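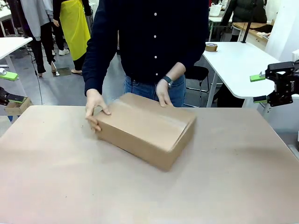
The Case for the Packing Table

Most advice about sending parcels is about the box. Which box, how thick, how much tape, what to fill it with. I have read a good deal of it over the years and I agree with most of it. What gets left out is the surface the box sits on while you close it, and I want to argue that a plain, large, permanently clear table does more for a parcel than any grade of cardboard you can buy.

I run a small mail-order business selling replacement parts for old sewing machines. Bobbin cases, belts, feed dogs, presser feet, the odd handwheel. Last year we sent 778 parcels. Before that I worked for six years in the back of a shop called Tanguy, which sold lamps, and before that I packed at home on whatever was nearest. I have closed boxes on a bed, on an ironing board, on a chest freezer and on the floor. I know what each of those does to the result.

A bed is the worst. The box sinks, so the bottom flaps bow outward when you press on the top ones, and the tape goes on over a seam that isn't lined up. You don't see it at the time. You see it when you pick the box up and the bottom has a lip you could get a finger into. The floor is flat but you are kneeling, and nobody tapes well on their knees. You lean across the box to reach the far end of the seam and your weight goes through the lid.

A kitchen table is what most people use, and it is fine for one parcel a month. For more than that it becomes a problem of sharing. The table has to be cleared first, then wiped, then dried. Halfway through somebody wants to eat. The tape ends up in the fruit bowl. You close boxes in a hurry so that the table can go back to being a table, and hurried closing is where flaps get folded in the wrong order.

So my first point is simple. If you send parcels every week, have a surface that is used for packing and nothing else. It should be standing height. It should be bigger than you think you need. A person closing a shallow box uses much more table than the box covers, because the box has to turn.

Turning is the part I care about most. Watch someone who has packed for years and you'll see they hardly move their feet. They bring the box around to themselves, one hand at the near corner and one on the far part of the lid, and slide it. The tape goes down the long seam in one pull, the box turns, and they check the ends. Someone new to it does the opposite. They leave the box where it is and walk around it, or reach over it with the tape in the air, and the strip lands crooked and gets torn off and done again.

When Jhonatan Villca started with me he walked around the box. I timed nothing and said nothing for a week. Then I moved the shelf that had been standing at one end of the table, which gave him another arm's length of open surface, and he began turning the box without being told to. I had been ready to give a speech about it. All he had needed was the room.

The second point is about smoothness. Cardboard slides well on a smooth, matte top. It drags on bare rough boards and picks up splinters along the bottom edge, and it skates on high gloss, which is just as annoying when you are pressing down on tape. People like to put a cutting mat or a rubber sheet over the whole table. I did it too, for most of one August. The boxes stuck to it and I found myself lifting each one to turn it, and by the end of the afternoon my wrists knew about it. Keep a mat at one end for cutting if you want one. Leave the rest bare.

I prefer a pale top. A dropped screw shows up on a pale top. On my old dark one I lost enough small screws to fill an egg cup, and I know this because I found them when we took the table apart.

Scuffs are not worth worrying about. A packing table gets marks on it from box edges, staples and pens, and they do no harm as long as you can't catch a fingernail in them. Ludivine Boyer, who rented the unit before me, sanded and refinished hers every year. It looked very good. She also went without a table for four days each time she did it, and packed on the stairs.

My third point is the one people argue with. I think nothing should live on the table. No tape dispenser bolted to the edge, no pen pot, no tray of labels, no scale. Those belong on a shelf behind you or on a cart to one side. The usual answer is that everything should be within reach, and that sounds sensible. But a thing that is always within reach on the table is also always in the way on the table. The pen pot takes the space of a pen pot plus the space you leave around it so as not to knock it over. Add the scale and the label tray and you've lost a third of the surface to objects you touch for a few seconds per parcel.

Ognjen Omerović packs ceramics for a living and disagrees with me completely. His bench has a rail along the back with everything hung from it, and a second level above that for paper. I have packed at it and I admit it is fast for what he does. He sends tall boxes of nearly one size and they never turn, because he tapes them from the front with the seam facing away from him. If I sent tall boxes of one size I might do the same. I send flat ones, long ones and some no bigger than a bar of soap, and a fixed arrangement suits none of them.

I will give ground on one thing. A small open box kept at the edge of the table for the next bits going out is useful, as long as there is only one. Two become four, and four become a wall.

What about the money? A big table takes floor space, and floor space costs something every month. When I moved in here the choice was between a table and another run of shelving. I looked at a ready-made bench from Plisurwood at 672 dollars, without the shelf, and couldn't bring myself to pay it. In the end I bought a plain top secondhand and put it on legs from a closed-down school workshop, 404 dollars for the lot with delivery. I still think that was a lot for a flat thing on legs. But in the last place, with a small table, I was replacing one box in every armful because I had crushed a corner or torn the top layer pulling off bad tape. I throw out very few now. I haven't worked out when the table pays for itself and I don't intend to.

Séverine Baudry, who does my accounts, asked whether the top could be used for storage overnight, since it stands there with nothing on it for two thirds of the day. I understand why it bothers her. The trouble is that whatever is put there in the evening is still there in the morning, and then the first job of the day is clearing, and we are back at the kitchen table.

If you have only a small room, get a top that folds down from the wall. It will be less solid, and you should put the bracket under the spot where you press. If you can't do that either, then use the kitchen table, but clear all of it before you start. Half a cleared table is the size of box you'll be able to close properly, and it is smaller than it looks.

As for tape, I buy the clear kind, one strip down the middle seam for light parcels and a strip across each end for anything heavy. There are people who will write to me about that, and they are welcome to.

Contact the author | Copyright April 9, 2022 | Back to top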